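COMMUNIQUÉ DE PRESSE

Mai 2021

Manipulation robotique : Horkia publie une méthode d'apprentissage à partir de démonstrations recueillies avec une pince tenue à la main

Le laboratoire Horkia rend publics les résultats de Tarninura, une méthode qui permet à un bras robotisé d'apprendre l'ouverture de portes et de tiroirs à partir de gestes humains enregistrés sans robot. Les démonstrations sont effectuées avec une pince à deux doigts tenue à la main et équipée d'une caméra à très grand angle. La politique de commande obtenue est ensuite exécutée sur un bras fixe muni de doigts de même géométrie. Le rapport technique, le code d'entraînement et une partie des données sont disponibles à compter de ce jour.

Contexte

Les objets articulés (meubles à portes, tiroirs, couvercles à charnière) posent une difficulté particulière aux méthodes d'apprentissage par imitation. La trajectoire de la pince est contrainte par un axe ou une glissière dont la position n'est pas connue à l'avance, et une erreur de quelques millimètres sur la prise de la poignée suffit à faire glisser les doigts ou à déplacer le meuble entier. La téléopération, employée dans les travaux antérieurs de l'équipe, fournit des données directement exploitables par le bras, mais à une cadence faible et avec des gestes nettement plus lents que ceux d'une main humaine.

Tarninura supprime l'étape de téléopération. L'opérateur tient la pince, approche la poignée, la saisit et accompagne le mouvement. La position de l'outil dans l'espace est reconstruite à partir du flux vidéo et des mesures inertielles. L'écartement des doigts est déduit de marqueurs carrés noir et blanc fixés sur les platines qui les portent, visibles en permanence dans le champ de la caméra. Aucun capteur extérieur n'est nécessaire.

Dispositif expérimental

Les essais portent sur du mobilier de petite taille posé sur une table. Le choix de l'échelle réduite est délibéré : les poignées sont fines, les débattements courts et la masse du meuble insuffisante pour le maintenir en place si l'effort est mal orienté. Les doigts de la pince, en forme de coin, présentent une surface striée et un soutien nervuré.

Des rideaux noirs ferment l'arrière du poste. Deux lettres de grande taille y sont accrochées et servent de repères visuels à la reconstruction de trajectoire, qui perd en précision devant un fond uniforme. Les autocollants appliqués sur les portes remplissent une fonction comparable à courte distance, lorsque le meuble occupe l'essentiel du champ.

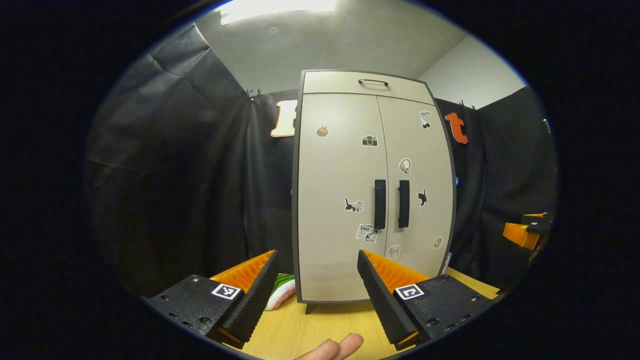 Meuble d'essai à deux portes et un tiroir, vu entre les doigts ouverts de la pince.

Protocole et données

Le corpus comprend 2 000 démonstrations, réparties à parts égales entre l'ouverture d'une porte et celle d'un tiroir, soit 1 000 séquences par tâche. Chaque séquence débute pince ouverte, à une distance et sous un angle variables, et s'achève lorsque l'élément mobile atteint la position demandée. L'orientation du meuble sur la table est modifiée entre deux enregistrements.

Les séquences dont la trajectoire n'a pu être reconstruite de façon continue ont été écartées avant la constitution du corpus. Les pertes de suivi se concentrent dans deux situations : les rotations rapides du poignet et les approches très rapprochées, durant lesquelles une porte masque la majeure partie de l'arrière-plan. Un filtre automatique signale désormais ces cas à l'opérateur dès la fin de l'enregistrement, ce qui permet de reprendre la démonstration sans attendre le traitement complet.

La politique reçoit en entrée 2 images successives et l'état correspondant de la pince. Elle produit une courte suite de déplacements relatifs, exprimés dans le repère de l'outil. L'emploi d'un repère relatif rend la commande indépendante de la position de la base du bras et dispense d'un étalonnage entre la caméra et le poste de travail. Les latences de la caméra et de l'actionneur sont mesurées séparément, puis compensées à l'exécution.

Résultats

L'évaluation a été conduite sur le bras fixe du site d'Istbridge, sur des positions de meuble absentes du corpus d'entraînement. Sur 1 000 essais, la méthode de référence, entraînée avec des actions exprimées dans un repère absolu, en réussit 478. Avec les mêmes données et la même architecture, la version à déplacements relatifs dépasse ce résultat sur les deux tâches. L'écart est plus marqué pour les portes que pour le tiroir, dont la course rectiligne tolère mieux une erreur d'orientation. Le détail par tâche et par angle d'approche figure en annexe du rapport.

Un essai est compté comme réussi si l'élément visé atteint la position demandée sans que le meuble bascule et sans intervention de l'opérateur. Les reprises de prise effectuées par le bras lui-même sont admises dans la limite de la durée fixée pour l'essai.

« La représentation de l'action a pesé davantage que le volume de données. Nous avons observé un plateau bien avant d'avoir utilisé tout le corpus, alors que le changement de repère a produit un gain à toutes les tailles testées », indique Renzo Rinaldi, responsable scientifique du projet chez Horkia.

Limites

Les résultats publiés concernent des meubles légers et des poignées rigides. La méthode n'utilise aucune mesure d'effort ; elle ne distingue donc pas une porte bloquée d'une porte simplement dure à ouvrir. Lorsque deux poignées verticales sont très proches l'une de l'autre, comme c'est le cas de part et d'autre de la jonction des portes, une partie des échecs provient de la saisie de la poignée voisine. L'équipe attribue ces erreurs à la résolution effective de l'image après redimensionnement et étudie un recadrage centré sur la zone de contact.

La généralisation à du mobilier de taille courante n'a pas été évaluée. L'influence de l'éclairage n'a été examinée que de manière partielle, le poste étant utilisé sous l'éclairage du plafond.

Suite des travaux

Une seconde campagne est prévue en novembre avec la société Oei, qui fournira des doigts instrumentés mesurant l'effort de serrage. Elle portera sur des tâches enchaînées : ouverture, dépôt d'un objet, fermeture. Les données correspondantes seront diffusées dans le même format que le corpus actuel, avec un champ supplémentaire pour les mesures d'effort.

Disponibilité

Le rapport technique, le code d'entraînement, les fichiers de fabrication des platines et un extrait du corpus sont accessibles sur demande auprès d'Horkia pour un usage de recherche. Le corpus complet sera transmis aux laboratoires signataires de la convention de partage. Les demandes d'entretien et de visite du site d'Istbridge sont à adresser au service de presse d'Horkia.

À propos d'Horkia

Horkia est un laboratoire privé de recherche en robotique de manipulation. Ses travaux portent sur l'apprentissage par démonstration, la perception embarquée et la conception d'outils de préhension.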